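12 June 2018

Second day on the fabric handling runs. Mikkel Riis wants the bedroom set closed before we move on to kitchens, so the whole of today went on dark garments over a pink-red bed covering. Dark items are the weak point of the current model. The Vedemero policy was trained mostly on pale towels on dark tables, and it loses the outline of a garment as soon as the fold lines have low contrast.
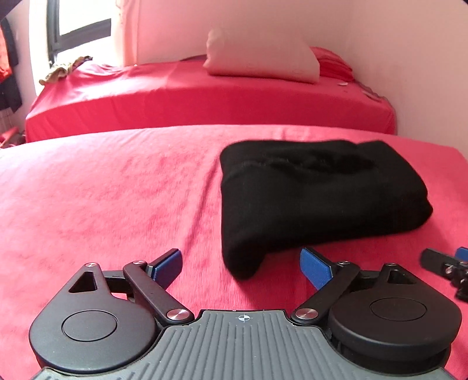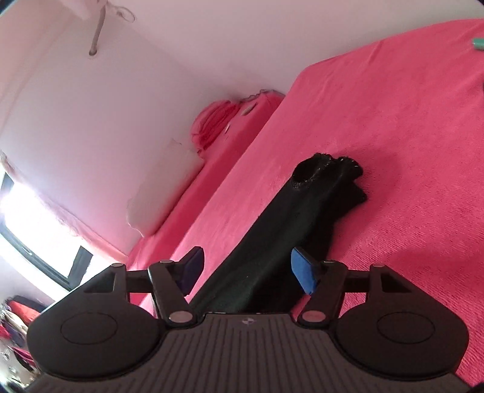 Black items on the bed, blue-padded gripper open in both. First: folded bundle. Second: the sock or sleeve shape, open end at the top.

Protocol as agreed with Kobe Van Beek on the phone. Each demonstration starts with the jaws open and the item between or ahead of the pads. Close, lift, hold for a slow count of two, place, open. No regrasp inside a demonstration. If the item slips, the run is kept and marked as a slip. I was against keeping them at first, but the Ranitz group's set has no failures in it at all and their closing force estimate is poor for that reason, so I have come round.

Total for the day was 301 demonstrations, of which 27 were marked as slips. The target for the room is 500. The remainder should fit into tomorrow if the batteries hold up.

Most of the slips were on thick bundles. The pads take hold of the top layer only, and the layers beneath slide out during the lift. Approaching at a corner helps, as does starting lower and pressing into the mattress a little before closing. The pressing makes the pose estimate noisy for a few frames, since the bed gives way under the fingers and the tracker has been tuned for hard surfaces. Koppel smooths this out in post-processing, but it also smooths the moment of contact, and I would like that back. Have left a note in the log to run both versions.

Narrow items behave differently. With the long axis lined up with the gap, the pads close across the width and there is little to go wrong. With the long axis across the gap, the item bunches and the final width reading is useless as a label. I have split these into two groups by starting angle and will report them separately. Mikkel will say the groups are too small. They are, but an average over both hides the effect completely.

Exposure needs attention. The window is strong in the morning and the auto exposure settles for the room as a whole, which leaves black fabric with very little detail in it. I fixed the exposure one step higher after the first 102 demonstrations and lost the window to white, but the creases are easier to read. The earlier ones are not wasted. They go in as a separate lighting condition, and the Minari loader can filter on that field.

Ran a quick check in the evening on the held-out folds from December. Grasp point error on dark items is down a little against the old checkpoint, on pale items unchanged. One seed only, so I am not putting it in the report. The errors that remain are mostly along the long edge of the bundle, where the model picks the wrong layer - the same fault I get by hand when I hurry.

Other notes. The width encoder drifts after a couple of hours and needs zeroing at each battery change, not just at the start. Kobe has asked for raw video as well as the processed files, so the second disk has to come along tomorrow. Back ache from leaning over the bed all day. Will try kneeling for the low approaches and check whether it changes the wrist angles enough to matter.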